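Softer the Second Year

The owner of Coloren, a small dye shop, learned the trade at a mill called Falex, where she worked for 15 years before it closed. She now dyes household cloth in short batches in a rented unit behind the Carko hardware store, and sells most of it by mail.

She starts at 5 in the morning. "The water pressure is better then," she said. "Later in the day the car wash opens and I'm fighting them for it."

Her first job at Falex was weighing powder. She kept a notebook of recipes, 73 of them by the time she left, and she still uses it, though the cover is gone. Blues give her the least trouble. Pale greens are harder. "A pale green shows everything. If the cloth wasn't scoured right, you get a blotch, and then it has to be a darker green."

I asked whether people wash their towels wrong. She said most use too much soap and far too much softener. "Softener coats the loops. It feels nice in the store and then it won't pick up water." She washes new cloth twice before using it and keeps colors apart for the first month.

Her best customer is a guesthouse in Căpraru, which orders 56 towels every April and sends back a list of complaints with the payment. She reads the list closely. Last year it was mostly about hems. "They were right. I had changed thread to save a little money. I changed it back."

She has no plans to hire or to move. The rent is low and she likes the hardware store people, who lend her a ladder when the vent needs cleaning. A bigger dye tank would be welcome, she said, but it would have to fit through the door.
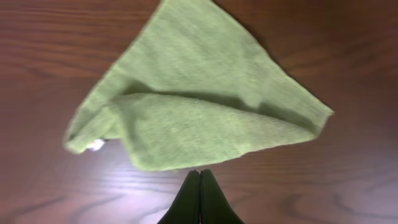
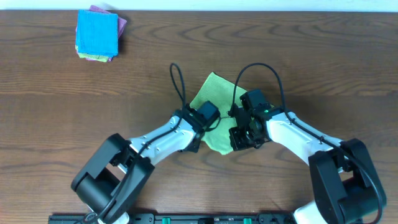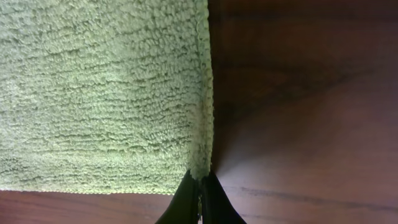
Light green cloth on the table; the middle photo also shows a folded stack with blue on top.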